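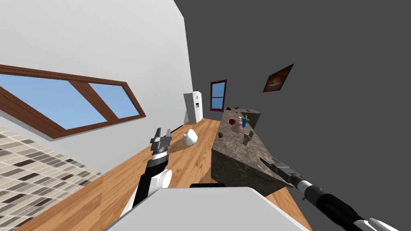

Which Naltham Kitchens Waste the Most Bread?
Project report by Sekar Gunawan and Erdal Yurt

We asked 113 households in Naltham and Dredthorpe what happens to their old bread, and we loved every minute of it! People really want to talk about toast. In 40 homes the heels went straight into the trash — even in homes that made their own croutons, which surprised us both.

Freezing helped most. Families who froze half a loaf on day 2 threw out far less, and Erdal's family does it now too. Next we want to ask the bakeries in Briluvport.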